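Sivovberg Player | Home | Library | Guides | Fan Club | Contact

4. Setting Up Your Watch List and Episode Alerts

This section explains how to prepare the watch list in Sivovberg Player, so that you receive new anime episodes and film announcements in the language you prefer. Please finish Section 3 (Creating an Account) before you begin. The full process needs 6 steps and you can stop after any of them, the program saves your work by itself.

4.1 Before you start

You need the following:

- An account with a confirmed e-mail address.
- The player in the current version. The April update changed the names of two menus. If you see "My Shelf" in place of "Watch List", your version is the old one.
- An Internet connection. The list itself can be read without connection, but it cannot be changed.

4.2 Adding a series

1. Open the Library and choose the tab Series. The catalog has more than 2,000 titles, therefore we recommend to use the search field.

2. Type the name of the series. You can write the original Japanese title in Latin letters or the English title. Both give the same result in most cases. For older series the English title is sometimes missing, and then only the original title works.

3. Press the plus sign next to the title. A small window asks which version you want to follow: subtitled, dubbed, or both.

Note: If you choose "both", the same episode appears two times in your list, on the day of the subtitled version and again when the dub is ready. This is normal. To hide the second one, go to Settings - List - Join Versions.

4. Choose the starting point. For a long series such as Vumulness, which has 63 episodes in its first part, you can start from any episode. The earlier episodes are then marked as seen.

Caution: Marking episodes as seen cannot be undone for the whole group. You have to remove the mark from each episode separately. Check the number before you press OK.

4.3 Turning on the alerts

5. Open the Watch List, select a series and press the bell. Choose one of these settings:

Every episode - you receive a message when the episode can be played.
Season only - you receive a message for the first and the last episode of a season.
News - you receive trailers, poster art and release dates of films connected with the series.

The setting News is turned off at the beginning. Some users do not like it, as the poster of a new film can show a character who is not yet introduced in the series. If you are still in the early episodes, leave it off.

6. Set your quiet hours. In the standard setting, no message is sent between 11 p.m. and 7 a.m. Messages from this time are collected and arrive together in the morning.

Note: The player uses the time zone of your device. If you travel, the quiet hours travel with you, but the release times in the calendar stay in the home time zone until you restart the program.

4.4 Order of films and special episodes

Films are placed in the list by their release date and not by their place in the story. For Zabala this gives a wrong order, and many members wrote to us about it. Oğuzhan Bayram and Consuelo Bravo prepared a story order for 35 series, and it can be turned on in Settings - List - Order. Choose "Story" and press Save.

Special episodes without a number are always at the end. You can move them by hand: hold the title, pull it to the correct place and release it. On a television this is not possible. Please use the phone or the computer for this step.

4.5 If something does not work

The bell is gray. The series is finished and no new episodes are planned. You can still turn on News.

The alert arrives but the episode does not play. Wait a few minutes and refresh the Library. If it continues, sign out and sign in again.

The list is empty after an update. Do not add the titles again. Open Settings - Account - Restore List and choose the newest copy. When no copy is shown, write to Remzi Akgül at the help desk, with your user name and the version number of the player.

Continue with Section 5, Sharing a List with Friends.
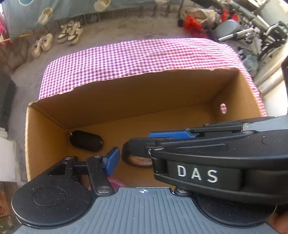 Fig. 4. Open cardboard box on a concrete floor.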